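Search this site Search
Lecture 4: Contrast and Surface Reflectance
Course notes, B. Ďurica 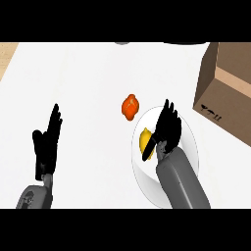 A matte surface scatters incoming light in all directions, so its luminance depends on illuminance and reflectance but very little on viewing angle. For an ideal diffuse surface:

L = E × r / π

where E is in lux and r lies between 0 and 1.

Worked case: E = 1000 lux, r = 0.8. L = 255 cd/m², to the nearest whole number. At 200 lux the same surface gives 51 cd/m². The ratio between two matte surfaces under the same light is unchanged.

Glossy finishes need a separate specular term (Lecture 5).

Read Sýkora, chapter 2. Problems 14 and 17 are due Monday.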